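The Small Door Everyone Reaches For First

The workshop at Rindura sits up a flight of stairs behind a bicycle shop, and on the Wednesday I visit, the kettle is already on. The founder clears a stack of catalogs off a stool for me and then forgets to sit down herself. She has spent most of her working life on the bits of furniture and equipment that people touch: knobs, pulls, dials, catches, the little things you turn or press and then stop thinking about.

"I get asked at parties what I do and I say handles," she tells me. "Then people start talking! Everybody has one they hate. A stove knob, a shower, the closet in their first apartment."

She started with hand-me-downs. Her grandmother's kitchen had drawer pulls from at least two different decades, and as a child she could tell in the dark which drawer she was opening. Later she trained as a cabinetmaker, worked for a fitter called Strazds for a while, and got in trouble for spending too long on the hardware. "They'd give me a whole sideboard and I'd be at the drawer fronts all afternoon. The carcass was fine, it was going to be fine, I wanted to know how the drawer felt."

Rindura grew out of a collection. She has 432 pieces of hardware now, most of them stored in shallow trays along the back wall, each with a paper tag. I ask if I can open one and she is pulling out the second before I've finished with the first. There are brass rings, ceramic buttons with a hairline crack, a chunky green lever from a laundromat washer. She hands me that one and watches my face while I work it back and forth. It is wonderful, as it happens — heavy at the start and then very smooth.

"See, you did it four times," she says. "You didn't need to do it four times."

Her particular love is the recessed fitting, where the part you hold sits down inside a cup instead of standing up from the surface. Boats use them, and so do traveling cases and some built-in cabinets. She talks about the cup with as much affection as the part in the middle.

"The cup is where your fingers go, and people forget to design the place where your fingers go. They draw a beautiful tab and then there's no room to get hold of it. I've had samples in here where I could only turn the thing with a pencil."

How much room is enough? She laughs and says that this question has eaten whole winters. A child's fingers will fit in almost anything. A person wearing gloves needs much more, and a person with sore joints needs something else again, a longer tab they can push with the side of a thumb. When she worked on the Jurlow range of cabinet fittings, the first samples were lovely to look at and awful to use. The tab was too short. The next batch let it run out past the rim, and everyone in the workshop relaxed.

"You want a bit you can catch," she says. "If it comes out over the edge, you can find it without looking. I'd give up a perfectly neat circle for that any day of the week."

She is just as particular about color. A black tab against pale gray is one of her favorite pairings, and she will defend it at length. Older customers have told her it's the first thing they spot on a white panel. Gloss is a harder argument. She likes how a shiny cup picks up a little light and looks deeper for it, though it does show fingerprints, and she has one client who wants everything matte and will not be moved.
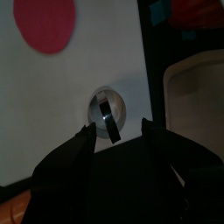
Marks, patches and a bit of red

The white panels are her favorite part of the workshop to talk about after the fittings themselves. She likes a plain surface with one thing set into it, and she likes a big spot of color somewhere nearby. Red, if she gets the choice. A round red patch up in the corner gives the eye somewhere to start, she says, and then it travels down to the part you turn.

"I had a teacher who put a red dot on everything. Doors, boxes, her lunch. I thought it was silly and now I can't stop."

She is fond of soft materials on hard ones, too, and keeps a drawer of felt offcuts next to the screws. Some of her best ideas have come from holding a scrap against a panel and leaving it there over lunch. A lot of the scraps never come off again.

I ask about the trickiest commission so far and she goes straight to Drakine, a run of storage benches for a music school. The brief asked for 400 matching fittings. Halfway through, with 200 delivered, the school realized the younger students were turning them all the way around and back for fun, over and over, right through rehearsals.

"And they were so sorry when they called me! I was thrilled. I said, well, what does it sound like?" It clicked. So she changed the second half to turn quietly and went back in December to swap the first lot. She kept one of the clicking ones, and it's tagged and in the trays with the rest.

We spend some time on how a rotary fitting should stop. She does not like a hard stop, the kind where the tab hits a wall, and she's not keen on one that spins forever either. Her preference is a slight thickening in the last part of the turn, so your hand knows the end is coming. She demonstrates on a piece of scrap board with a dial screwed to it, eyes shut, and makes me try it the same way. With my eyes closed I notice much more: the temperature of the metal, a tiny wobble she says she hasn't fixed yet.

For anyone replacing hardware at home, she has advice and plenty of it. Live with a single sample for a week before you order the set. Put it on the door you use most, at the height you'll really use it. Try it with wet hands, and with a bag hanging off your wrist. If you're fitting a recessed one, check the thickness of the panel before you fall in love, and cut your first hole in a piece you don't care about.

"And let your guests try it," she adds. "Don't explain anything, just ask them to get you a glass."

On my way out she stops me at the stairs to show me the light switch, an old round one with a stubby toggle that she put in herself. I turn it off. She asks me to turn it on again, because she's staying until six.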